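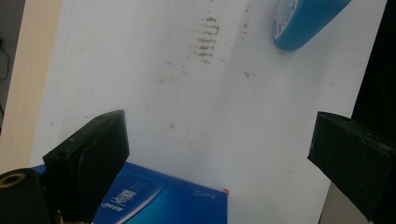

17 February 2022
Posted by Kuo
4 min read

The bench cover question came up again this week, so I am writing down what I know. I use a sheet of white board over the worktop for anything that sheds, drips or smears. It is cheap, it is flat enough, and small parts show up on it far better than they do on bare wood.

Mine comes from Zurnolen, sold in packs of 16. I bought the first pack in June and have been through a little over half of it. Hustance sells something similar in a heavier weight, but the surface has a slight gloss and under the bench lamp I get a glare patch right where I want to look. Matte is worth having. If you work by a north window you may not care.

The weak point is the fold. The sheets ship folded once, and the crease never fully leaves. I have tried rolling against the fold, weighting the sheet overnight, and pressing it with a warm iron through a cotton cloth. The iron did the most. It left a faint line that I can feel with a fingernail but that no longer lifts. Weights on their own did very little. Do not iron from the printed side if your sheet has one; the ink transfers to the cloth and then to everything else.

Marks. After a few sessions any white cover collects them, and they are not all the same thing. I sort them by how they come off.

Gray specks are usually dust or filings. Use a dry brush first, a soft one, held nearly flat. If you go at them with a damp cloth you turn specks into smears, and a smear has to be treated as a stain.

Brown streaks, the short kind that sit in rows, are what I get from wiping a dirty brush on the board. They are mostly pigment with some binder. Fresh ones lift with a barely damp cloth. Old ones need a vinyl eraser, worked in one direction, and they tend to leave a tan shadow. I stop there. Scrubbing raises the fibers, and a raised patch picks up dirt faster than the stain ever bothered me.

Fine brown spots in a line are a drip trail or spatter. Same treatment, less pressure.

For the cleaning itself I have settled on the following order: clear the bench, brush, vacuum with the hose held just off the surface, eraser, brush again, damp cloth only where still needed. Drying takes an hour flat. Leave it unweighted while it dries or the damp spots will print onto whatever is on top.

I used to wet the whole sheet to even out the tone. It does even out, but the sheet cockles and then rocks under a cutting mat. One attempt was enough.

On replacement: I change a sheet when I can no longer tell a dropped part from a mark. Before I kept notes I was changing far too often, usually because the sheet looked bad. Looking bad is fine. The current record is 29 sessions on one side, then flipped. The second side never lasts as long as the first, probably because the board has softened by then.

Blue things store well on this surface, incidentally. I keep rolls and small tubes loose on the bench while working, and the darker and more saturated the color, the less time I lose hunting. Clear tape is hopeless. I have moved the clear tape to a hook.

Under the board I have a Kutolero mat, 60 cm deep, which stops the sheet from sliding. Tape at the corners also works but tears the facing when you lift it. If you must use tape, fold the end under to make a tab.

Next I want to test a sealed sheet, two thin coats of matte varnish, against an unsealed one from the same pack. I expect the brown marks to wipe off more easily and the crease to look worse. Notes when I have them.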